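Tundgate Charity Walk: Route and Sign-Up Data (README)

Print this page | E-mail this page

Last updated: March

Hello, and thank you for opening this file before opening the spreadsheets. I know most people do it the other way around (I do too), but a few minutes here will save you some puzzling later on.

What you have is the set of tables we use to plan the Tundgate walk, the one that starts by the river in Prunport and loops back through Galang. We put it together for ourselves at first, and then other towns began asking how we sort out our helpers, our water stops and our start times, so it seemed friendlier to share the whole thing than to keep answering the same e-mails!

## What's in the folder

- `walkers.csv` has one row per sign-up, 800 rows in all. Names, addresses and phone numbers have been taken out.
- `helpers.csv` lists the shifts, with the job, the stop and the hours. There are 40 shifts.
- `stops.csv` covers the 9 stops along the route, in walking order.
- `notes.txt` is a jumble of reminders. Please forgive the spelling.

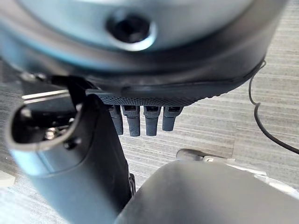

Team sign-ups were the hardest part to get tidy. A family of five might fill in the form once, or five times, or once and then again from Grandma's computer, so we went through them by hand and gave every group a single `team_id`. If a walker came alone, that column is blank. A blank there is fine and you can leave it be.

The `pace` column is what people told us on the form, so take it kindly. Plenty of folks tick "brisk" in the winter with the best of intentions.

## Times and distances

All times are local and use the 24-hour clock. Distances are in miles and were measured along the sidewalk, including the long way around the Plidau footbridge. An older copy of `stops.csv` used the short cut across the parking lot, and if your stop 6 comes before the footbridge, you have that older copy and should download this one.
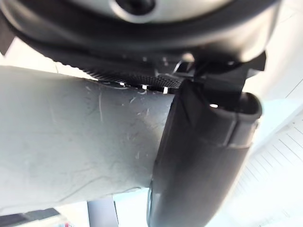 Close-up: black textured plate below the dark housing.

## Known gaps

Two stops have no helper hours for the afternoon. The paper sheet for them went missing, and I would much sooner leave a hole than guess. Shirt sizes are also patchy, mostly for children, and the `heard_from` column mixes "friend," "a friend" and "my friend at church," which I keep meaning to clean up.

## Using it

Please use any of it for your own walk, run, or bike ride. Change the stop names, keep the column names if you can, and tell us how it went. We only ask that you don't try to work out who any of the walkers are.

## Comments

**riverbend_mom:** We borrowed the helper sheet for our school fun run and it worked great. Is there a blank version anywhere?

**tallsocks:** Row for stop 4 says it closes before it opens. Typo?

**Prunport walk desk:** Yes, typo, thank you! Fixed in the current copy. No blank version yet, but you can delete everything under the top row and it does the same job.

**oldmill22:** Is the footbridge okay for strollers?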